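Walking back to a voice

Polyxeni Triantafyllou did not want to meet in a café. She proposed the path near her house in Lodgate, where she walks every morning before she sits down to translate.

"If I stay at the desk, I hear only the dictionary," she told me. "When I walk, I hear the person who wrote the book."

The book is the collected letters of Themis Karagiannis, a ship's cook who wrote home to his sister for many years. He left 2763 pages, and she is now on the second draft. I asked if she ever wished he had written less. She laughed. "In November, yes. In November I wished he had lost his pen."
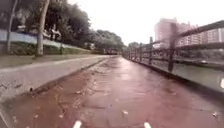
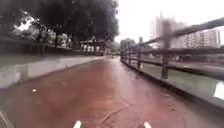
The red path after wet weather.

The difficult part, she explained, is the jokes. Karagiannis made fun of captains, of soup, of his own spelling. A mistake in Greek which is funny cannot be carried across like a suitcase - it must be made again in English, with another mistake. For one letter she tried nine versions and kept the first.

Does she like him? She was quiet for a moment. "He was not always kind to his sister. He asks for socks and he does not ask how she is. But at 80 he writes to her every week, and then he asks."

The publisher, Burnitano, would like to have the text soon. She has two boxes still to read, and she does not want to hurry them.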